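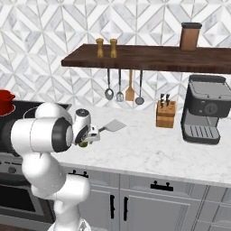
The arm in the simulated kitchen, spatula in the gripper.

Cell technician, kitchen arm (part-time, fixed term)

Savchuk is looking for a technician to look after one robot arm and the simulated kitchen that goes with it. The cell is called Nerko. It has one arm and one gripper, and the same setup exists in simulation, where most changes are tried first.

What the work involves
Checking the joint zero positions at the start of each shift and writing them in the log.
Cleaning the gripper fingers and changing the pads after 300 hours of use.
Measuring the tool offset again whenever a spatula or other utensil is swapped, then entering the new value in the simulation.
Checking the wrist cable and replacing it when the sleeve is worn.
Finding out why a run stopped, and fixing it if you can. Larger repairs go to Davoud Hosseinzadeh — you would assist him with those.

What we ask
You have maintained an arm of some kind, at work or at college. You can use a torque wrench and a multimeter, and you can edit a settings file without help. Experience with simulation is useful but we can teach it. The log is kept in English.

Hours and place
Four mornings a week, starting at 8.30, for 10 months from January. The post is based in room 171 and can't be done from home. Parking is limited, so please tell us if you need a space.

How to apply
Send a CV and up to 200 words on a fault you traced and repaired to Yvette Nguyen in the Savchuk office. Interviews include a short practical task at the cell — bring safety shoes if you have them.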